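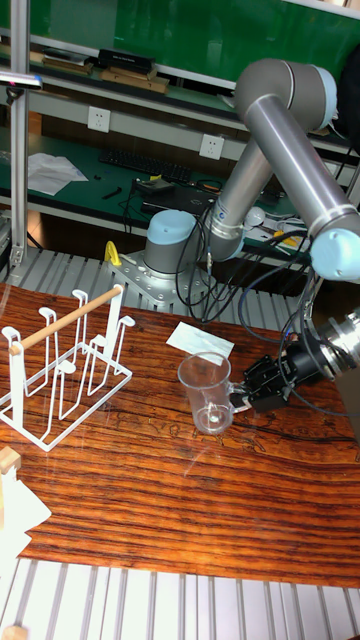
Macaraeg, June

**Figure 3.** Start of a cup-placement trial. The gripper is closed on the handle of the clear measuring cup; the target is the white wire rack on the left.

### 4.3 Does the reported success rate hold up?

The policy was trained on 2575 demonstrations from the Genar set, of which 1717 use a handled cup of some kind. The Driteck report gives a high success rate for this task, and we were unable to reproduce it under our own scoring. Part of the gap is a matter of definition. Driteck counts a trial as soon as the gripper opens over the rack. We required the cup to stay on a hook for 10 seconds with the arm withdrawn.

We ran 70 trials with the setup in Figure 3. A transparent cup is a hard case for any method that leans on depth, and we expected most failures to come at the grasp. They came later. The policy usually found the handle, then approached the rack at an angle that made sense only if the cup hung straight down from the fingers. A small tilt at pickup was carried all the way to release — and nothing in the policy's behavior suggests that it noticed.

We are also wary of the claim that the method generalizes across racks. Every rack in the Rudirico benchmark has upright hooks of similar height, so a policy that had memorized one release height would score well on all of them. Our trials cannot rule this out either, as we used a single rack and moved it only between blocks of trials. Section 4.4 repeats the test with the rack rotated.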